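Bernex Parallel Gripper, Wrist Mount – Product Page and Release Fault Notice

May
By the Edcombe product desk

The Bernex is a two-finger electric gripper for light mobile and bench arms. It carries a wrist camera that looks out over the fingers, and it takes power and data through a single connector at the mounting flange. This page covers the standard unit and the release fault affecting serial numbers 411 through 529. If your unit falls in that range, read the fault section before running it with a load.

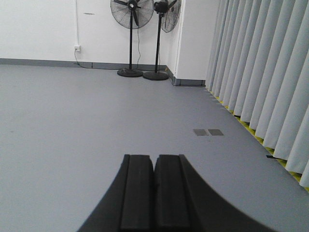 Fingers closed. 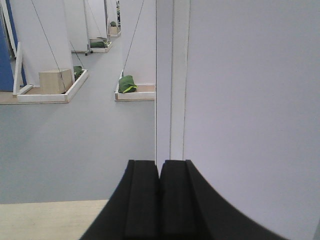
Zyanya Becerra reported that her unit dropped a part on restart after an emergency stop, with the arm stationary and no open command in the log. She wrote that the status line read "closed" the whole time, and that she only found the cause after logging motor current alongside finger position. Her log was the first complete record of the fault we received, and the notice below relies on it.

Release fault: what happens

The gripper holds a part with motor current. When current is removed, a spring brake on the drive screw is meant to engage and keep the fingers where they are. On affected units the brake engages late if power is cut while the motor is still ramping up to full grip. The screw relaxes slightly in that interval. The fingers do not visibly open, but grip force falls well below the set value.

The second half of the fault occurs on restart. The controller reads finger position, finds it within tolerance for a closed grip, and reports "closed" without checking force. The arm is then free to move with a part that is held poorly or not held at all. The degraded state can last up to 6 seconds after the ready light comes on, until the first scheduled force check.

A drop can therefore occur in two places: at the stop itself, or during the first move after restart. Smooth and heavy parts tend to go at the stop. Soft parts, including fabric, tend to stay in the fingers until the arm accelerates.

Who is affected

Serial numbers 411 through 529, all finger types. The serial number is engraved on the flange side of the housing and can be read only with the gripper off the arm. It is also shown on the Device tab in Florico.

Units outside this range use a different brake spring and have not shown the fault in our tests. Units returned for service may have had the brake assembly replaced. For these, go by the letter after the serial number: R means the new spring is fitted.

Interim instructions

Until the brake is replaced:

Do not carry a load over a person, a walkway or another machine.

After any stop, clear the area under the gripper before restoring power.

Do not reach under or between the fingers to support a part while the gripper is restarting. If the part must be supported, use a stand or a tray.

In Florico, set Restart Behavior to Hold and Verify. This blocks arm motion until a force reading has been taken. The default setting is Resume, and it should not be used on affected units.

Re-grip every part after a stop, even when the status line reads "closed."

The firmware update released in May changes the status line so that "closed" appears only when both position and force are in range. It does not correct the brake timing. A unit with new firmware and the old spring can still drop a part at the stop.

Repair

The repair is a replacement brake assembly, supplied by Kwok and fitted at no charge. The job takes 17 minutes on the bench once the gripper is off the arm, and the camera does not need to be removed. Finger calibration is lost when the screw is disturbed, so run the full calibration routine before returning the unit to service. Customers with their own service bench may request the part alone – a torque driver and the screw lock tool are required.

Do not shim or preload the old spring. Two units came back with this modification and in both the brake dragged during normal motion, which overheated the motor.

Reader comments

Bench 2 user
Does Hold and Verify add time to a normal cycle, or only after a stop? We run short picks and any delay per cycle matters.

Edcombe product desk
Only after a stop or a power cycle. Normal picks are unchanged.

dlm
Serial is in range and I have never seen a drop. We stop the arm several times a shift. Is it still worth sending in?

Edcombe product desk
Yes. The fault depends on power being cut during the current ramp, and most stops fall outside it. Please apply the interim instructions in the meantime.

Old Florico install
The Restart Behavior menu is missing on our version. All I get is a checkbox for Auto Resume. I have cleared it and the arm now waits for a manual start, but I can't tell whether it is reading force first.

Edcombe product desk
It is not. Clearing the checkbox stops automatic motion but does no force check. Open the fingers and re-grip by hand command before moving the arm, or update Florico.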